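My first season keeping proper records

I have finally done the thing I kept promising to do, and typed up a whole season of my racing bets. Every one of them, including the daft each-way double I had at Lavham in the rain because I liked the name of a horse. It took me most of an evening and two pots of tea, and I loved it far more than a grown woman should love a spreadsheet!

Some background for anyone new to the blog. I've followed jump racing since my uncle used to sit me on the rail at Clanorton and let me pick one for him in each race. He put a pound on whatever I chose. I had a wonderful eye for greys and almost no eye for winners. I carried on much the same way as an adult, a few small bets at the weekend, a bigger day out in the spring, and if you'd asked me whether I was up or down I would have said "oh, about level". I wasn't about level. I'd never written a single thing down, so how could I have known?

Last autumn Danjuma Amadi and I were standing at the paddock at Clanorton, sharing a bag of chips, and he asked me what price I'd taken on my last five winners. I could tell him the names of all five. I could tell him what the jockey was wearing and what the weather did. I couldn't tell him one price. He took out a tiny notebook with an elastic band round it and read me his, and I was so envious of that notebook that I bought one on the way home.

So from the first meeting of the winter I wrote down the date, the course, the going, the horse, the price I took, the starting price, the stake, and a line on why I'd had the bet. Stakes were the same every time, two pounds, with no exceptions. That last rule was the hardest by a mile. When you really fancy one, two pounds feels like an insult to the horse.

By the end I had 80 bets in the book. I know the serious people get through that many in a week, and good luck to them, but for me it was a full season of reading the form properly and only playing when I had something to write in the "why" column. There were 17 winners. The rest filled the page with things like "travelled well, found nothing" and "fell at the open ditch, was going nowhere anyway" and, once, just the word "no".

And the result, after all the adding up, was a small loss. Quite a small one! Less than I spent on chips, I should think. I was thrilled. I'd expected much worse, and for the first time in my life it was a real number that I could look at.
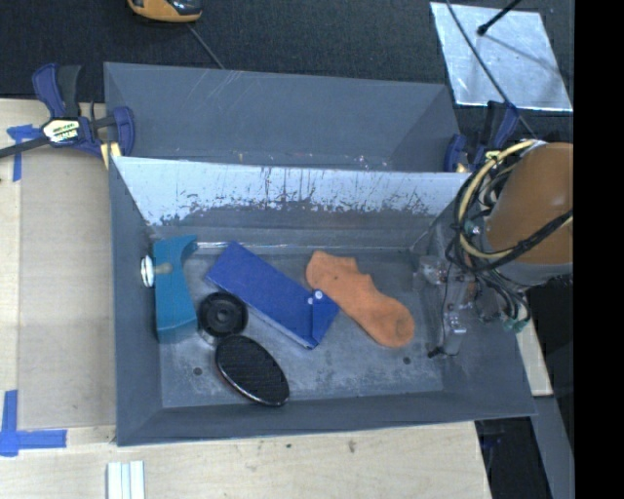 What I enjoyed most was the "why" column, though. Once it was all typed up I could sort by it, and the patterns jumped straight out at me. Bets where I'd written something about the ground did all right. I seem to know my mud. Horses dropping back in trip did all right too, especially at Lavham, where the last half mile climbs and climbs and the stayers who've been outpaced early on come plodding past everything.

Bets where I'd written something about the trainer being "due one" were a disaster. Every single one lost. I must have written that phrase in my best handwriting, too, as if it were a fact I'd looked up. Then there were the bets in the last race of the day, which were nearly all bad, and I could tell from the writing that I'd been cold and a bit bored and wanted something to shout at before the walk back to the car.

Constanza Zapata, who has been at this much longer than me, had a look through the sheet and went straight past the winners to the two price columns. She wanted to see how often I'd taken a bigger price than the one the horse went off at. Her view is that over a short run the winners and losers are mostly luck, and the gap between those two columns tells you more. Mine was decent on the mornings when I'd done the work the night before and poor whenever I bet at the course five minutes before the off. I'd never have thought to look at it. I've now added a little column of my own for it, in green, and I'm very fond of it.

She also told me off for leaving out the reason whenever I'd been persuaded by somebody else. Fair enough. There were three or four where I'd put "general feeling", and I know perfectly well that general feeling was Danjuma leaning over my shoulder. One of them was Nillow, in the novice hurdle, who led all the way and jumped like a stag, so I can't be too cross with him. It's still my favourite race of the winter. I was hoarse until teatime.

The other horse I'll remember is Harawira. He never won for me. I backed him twice, and both times he came wide off the final bend with his ears pricked as though he was out looking at the view, then finished like a train when it was all over. I've written "needs further, needs a stronger gallop" next to his name and underlined it. If he turns up in a three-mile handicap on soft ground next winter I will be there, with my two pounds, taking an early price.

A few changes for next season, mostly so that I've got them down somewhere. No more last races unless I picked the bet out the night before. No more "due one". I'm going to note the pace of the race as well, even if it's only "slow", "fair" or "mad", as I kept wishing I had that when I looked back. And I'm keeping the stakes level for another year, however much I grumble about it. I set the money aside at the start in its own tin, and it's all money I'd have been happy to spend on tickets and petrol. If the tin is ever empty before the season's over, then I shall just go and watch, which is lovely too.

I've had a couple of messages asking whether I'll be doing the same for the flat. I don't think so. I like a sunny evening meeting as much as anyone, but I don't know the horses, they're gone before I've learnt their names, and I can't judge a sprint at all – they all look as though they're winning until they aren't. I might keep a pretend book through the summer, with no money in it, and see how I get on. If I do I'll put the first page up here in May.

In the meantime, if you keep records of your own, do tell me which columns you use. Danjuma swears by noting the draw and the wind, even over jumps, where there isn't a draw. I haven't asked.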